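Come Taste Cider With Me (Taste Panel, Coltstead)

February 18, 2023
By Kaj Arnardóttir

I need a bunch of people with working noses and strong opinions about fruit drinks, and I need them before the end of March.
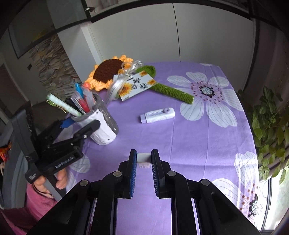 If you've been to our taproom in Coltstead you probably know me as the one who keeps pushing little glasses across the bar and asking "too sweet?" I make the flavored ciders for Miven. Last year I did most of my testing on whoever happened to be sitting there, which was fun, but I ended up with a rhubarb batch that my regulars loved and pretty much no one else bought. We sold 282 bottles of it out of 600. I still have the rest in the cold room if anybody wants to talk price.

So this year we're doing a proper panel! I'm looking for 80 people, split into small groups, to come in on weekday evenings and taste through what we might release in September. Right now that means a sour cherry, a pear and ginger, two versions of a black currant (one dry, one really not), and a hopped apple that I go back and forth on every single day. There's also one with no alcohol in it, which I'd love some tough feedback on.

You don't need to know anything about cider. I'd like a mix – beer people, wine people, folks who mostly drink soda and think cider smells like a barn. You do have to be 21 or older and I will check your ID at the door, even if I've known you for years. Please don't sign up if you're pregnant, if you react to sulfites, or if you work for another drinks maker. And get a ride home! The pours are small but there are a lot of them.

Each session runs an hour and a half. You'll taste, fill in a paper form, eat some plain crackers, and taste again. Please skip perfume that day, and coffee for an hour before if you can stand it. I'd like everybody to come twice, two weeks apart, with the same group.

For your time you get a $30 tab at the bar for each visit, good on food too, plus a mixed case when the new ones come out.

The tastings are upstairs in the Bednárik building, the side door next to the bike rack. The stairs are steep and there's no elevator, so if that's a problem tell me and I'll set up a table for your group downstairs.

To sign up, stop by the bar and ask for a form, or call the taproom and leave your name, which evenings work, and the last drink you really enjoyed. Any drink. One person last year wrote "my aunt's iced tea" and I've been trying to get that flavor into a bottle ever since – no luck so far.

Last updated: February 2023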